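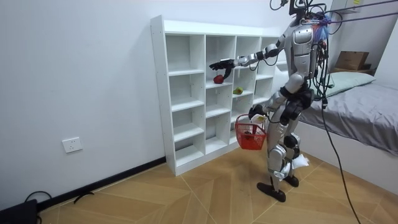
Sadolex Comic Sleeves with Backing Boards, pack of 100

Maker: Finasitz
Order number: 658
Contents: 100 sleeves, 100 boards
Suitable for: modern American format, single issues
Availability: in stock at Prurden

Product information

Sadolex sleeves are made for readers who keep their comics and also read them again. The sleeve is clear on both sides, so the cover and the back page can be seen without taking the comic out. The flap is long enough to fold fully behind the board, and it can be closed with a small piece of tape or left open. We leave ours open in the shop, because the tape can catch on the cover when the comic is pulled out in a hurry.

The board is white on both sides. One side is smooth and the other is a little rough to the finger. Finasitz advises to put the smooth side against the comic. Please do not cut the boards with ordinary kitchen scissors, the edge becomes soft and starts to bend. If a board must be shorter, use a sharp knife and a metal ruler.

Sleeves and boards are packed separately inside the same outer bag. They are not put together in advance. Some customers have asked us for this, but the maker does not offer it, and we would have to open each pack by hand.

Which comics will fit

The Sadolex is cut for the usual monthly issue as it is sold now. It has some room on the side, so a double issue with stapled spine will normally go in as well. These do not fit, or fit badly:

- older issues from the years when the format was wider
- magazines and European albums
- books with a glued spine, if they are thicker than a double issue
- small press comics in A4

For A5 small press comics the sleeve is too large and the comic slides around. It is still protected, but it does not look nice in the box. Finasitz makes a smaller sleeve under another name and we hope to have it from October.

If you are not sure, measure the comic at its widest place, which is often the middle of the spine and not the corner. You can write us the measures and we will answer if it goes in.

How to put the comic in

Wash and dry your hands first. Put the board into the sleeve alone, and push it down until it touches the bottom. Then open the sleeve a little with two fingers and let the comic slide in front of the board, with the spine on the left. Do not push at the corners. If the comic stops half way, take it out and look if a page has folded, and begin again.

With a new pack the first sleeves can stick together. Bend the whole pack once to each side before you start and they will separate much more easily.

Storage

Comics in sleeves should stand upright in a box, not too tight and not too loose. When they are too loose they lean, and after some months the lean stays in the paper. An extra board at the end of the row helps. If you lay them flat, make low piles and turn every second comic, so that the spines are not all at the same side.

A dry room without direct sun is better than a cellar or an attic. We advise to change the sleeves when they become yellow or wavy. The boards should be changed at the same time.

One full pack, with comics of normal thickness inside, does not go into our short box. You will need 2 short boxes or one long box. The small counter box from the same series is 44 cm long inside and is good for a single title that you are still collecting.

What other customers buy with it

Sadolex divider cards, white, with a tab for writing
Finasitz short box, flat packed, with lid
Finasitz counter box, without lid
Acid-free tape on a small roll

Questions we often receive

Can I use the sleeves without boards?
Yes, but the comic will bend when you lift it by one corner. For swapping at a fair it is enough. For keeping we would always use a board.

Can I buy only the boards?
At the moment no. We have asked the maker and there is no decision yet.

Are the sleeves good for signed covers?
Let the ink dry for a full day before you put the comic inside. With metallic pens wait longer - the silver ones stay soft for a surprising time.

Do you sell opened packs?
Sometimes, in the shop only. They lie in the basket beside the back issues, and the number of sleeves is written on the bag.

Delivery and collection

Orders are packed flat between two sheets of thick cardboard. A single pack goes as a small parcel. From three packs we use a bigger carton, and the delivery cost is shown in the basket before you pay.

You can also collect from our shop in Makowska. Choose "collection" at the checkout and wait for our message before you come, please. Bring the order number with you, on paper or on the telephone.

Unopened packs can be returned. If the pack was damaged on the way, keep the outer carton and send us a note with your order number, and we will send another pack.

Page last changed: 28 February 2022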